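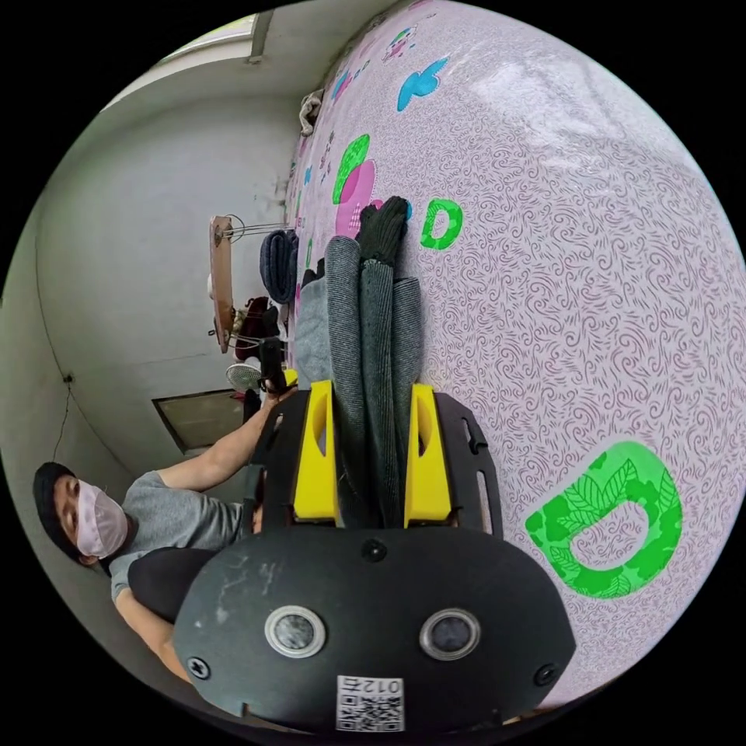
Fig. 1. Gray ribbed knit folded lengthwise, pink patterned mat to the right.

Folding Knitwear for Small Drawers
Project report, Man-lok Tang, Textiles and Home unit

Aim
Find a fold for ribbed knits that fits the narrow drawers in the Bilberg dorm. Inside width 17 cm. Most of us just stuff things in. Wanted something quick that doesnt leave a hard crease across the front.

Background
Not much in the course reader. Ebrahimi handout says fold knits, never hang, the shoulders stretch. Fine but it doesn't say which fold. Drindberg shop leaflet shows a square fold, looks nice on a shelf, too wide for us.

Method
Three folds. Square (leaflet), roll, and lengthwise bundle. Same sweaters for each, 4 in total, two thick and two thin. Everything folded on a flat surface, sleeves in first. Then into the drawer, left overnight, taken out in the morning and checked for creases. Timed with a phone.

Lengthwise bundle goes like this: lay it face down, sleeves straight down the back, bring one long side to the middle, then the other over it. Ribs should run along the bundle. If they go crooked start again, you can't fix it later by pulling. Smooth from the middle out.

Results
Square: best looking, but had to be bent to go in the drawer so kind of pointless. Crease right across the chest on both thin ones.
Roll: fits. Slowest at 70 seconds for the thick one, kept coming undone while I got the next one ready. Hardly any creases.
Bundle: fits with room at the side. 16 seconds on the last try, thin sweater. Light creases along the ribs, hard to see when worn. The bottom hem bunches if you rush it.

Problems
Dark cuffs and hems are tighter than the body so they dont lie flat, need a seperate tug. Thick sweaters only went two to a drawer whichever fold. Should of tried a cotton one too, ran out of time in April. Also only one person folding, me, so the times got better just from practice. The Iler drawer dividers I wanted to test never arrived.

What I would use
Bundle for thin ribbed knits. Roll for thick ones if you have something to hold them shut. Square only on an open shelf.

Next step would be checking again after a full week in the drawer.

2 comments | 4 shares
Back to top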